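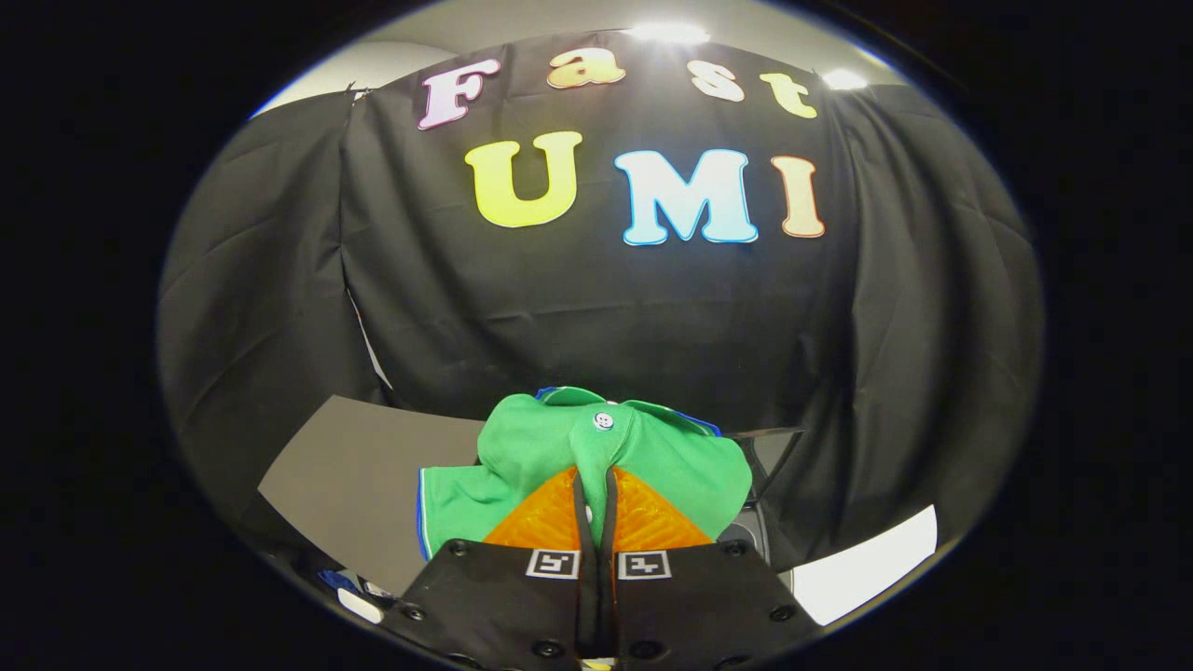
Ciltier Opens Garment Folding and Reuse Room at Levchenko Street Center

Public sessions in folding, sorting and minor repair to begin in February

Ciltier, the regional textile reuse association, today announced the opening of a garment folding and reuse room on the second floor of its Levchenko Street center. The room will receive donated everyday clothing, prepare it for redistribution and offer instruction to residents who wish to care for their clothes at home.

The program will concentrate on knit shirts, and on polo shirts in particular. School and work polo shirts make up the largest share of donations received by the association. They are also among the garments most often returned by partner shops on account of poor presentation, as a soft collar and a buttoned placket crease easily when a shirt is stored in a heap.

"A shirt that arrives crumpled is very often a shirt in good condition," said Lenka Šimek, director of Ciltier. "Our partners have limited shelf space and limited time. When a garment reaches them flat, with the collar set and the size showing, it goes to a family sooner."

Under the new arrangement, each garment will be laid out on a covered work surface, checked at the collar, cuffs and underarm seams, and then folded to a common width. Garments with missing buttons or loose trim will be set aside in trays for repair. Items that cannot be worn again will be passed to Hakitz, which will cut them into cleaning cloths for use in municipal workshops.

The association expects to handle about 400 garments a week once the room is in full operation. During a trial period last fall, 353 polo shirts were sorted and folded, and 25 of these required a replacement button before they could be released.

Public sessions will be held in the evening, beginning at 6:30 p.m., and will be limited to eight participants so that each person has a full work surface. The first part of each session will cover shirts with collars. Participants will learn to fasten the top button, turn the shirt face down, bring the sides and sleeves toward the center and fold the hem up in thirds. The second part will be given over to sewing on buttons and securing trim that has come away from the edge of a collar or sleeve. Participants are asked to bring two shirts of their own. Thread, needles and a selection of plain buttons will be provided.

"Folding is ordinary work, and many of us were never shown how to do it properly," said Takeshi Uchida, who will lead the evening sessions. "The collar should be dealt with first. If it is left until last, the whole shirt has to be opened again."

Furnishing of the room was supported by a grant from Trekitus, which also supplied shelving for the adjoining store. The store will be open to partner organizations by appointment.

"Trekitus is pleased to support practical work that residents can see and take part in," said Beat Sutter, head of community programs at Trekitus. "We look forward to reviewing the results with Ciltier at the end of the first year."

Donations of clean, dry clothing may be left at the front desk during center opening hours. The association asks that donors button shirts before bagging them and that socks and underwear be kept separate. Coats, footwear and bedding cannot be accepted at this location.

Places at the evening sessions may be reserved in person at the front desk. There is no charge for attendance.

Press inquiries: Yurii Koval, Communications Office, Ciltier

Comments (3)

Zdzisław Krawczyk
Will you take work polos with a company name on the chest? I have a whole bag of them from my old job.

Ciltier Communications Office
Thank you for your question. Shirts with a company name are accepted and will be passed to Hakitz for cutting.

marta_l
Is there an elevator to the second floor? My mother would like to come to the button part.

Related News

Winter Coat Collection Moves to North Hall
Hakitz and Ciltier Extend Cleaning Cloth Agreement
Notes for Donors: What We Can and Cannot Accept
Trekitus Community Grants Open for Applications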